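About Uswood

Uswood School of Philosophy and Public Thought

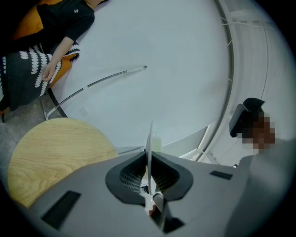

A gray gripper with a black jaw, holding a thin translucent blade upright.

Uswood is a small evening school for adults who want to read philosophy and political thought with other people. We have been teaching for 11 years. No degree or earlier study is needed to enroll.

The school was started by Adesuwa Etim and Shinji Ebihara, who had both taught ethics at college level and wanted a place where a single book could be read slowly. The first course was on Spinoza and met in a borrowed office above a print shop. We moved to our present rooms on Jemal Street after the second year.

What we teach

Each term has three courses. One is always an introduction, usually on knowledge, free will or the idea of a good life. The second follows one thinker or school. The third deals with political ideas and where they came from — recent terms have covered the social contract, Confucian views of government, and early socialist writing.

We do not teach on behalf of any party, church or movement. Students read the original texts in translation, and teachers are expected to present a position fairly before criticizing it.

How classes work

Classes start at 7 p.m. and run for two hours with a short break. Groups are limited to 30. Reading is sent out a week ahead. There are no grades, but students who want comments on written work can ask for them.

Who we are

Adesuwa Etim — director, ethics
Shinji Ebihara — East Asian thought
Mahnaz Abbasi — political philosophy
Somtochukwu Usman — logic and introductory courses
Uchenna Ojo — enrollment and library

The library is open to current students from 5 p.m. on class evenings. Books may be kept for a month. The school closes in December and opens again for the spring term.

Questions about fees and places go to Uchenna Ojo at the front office.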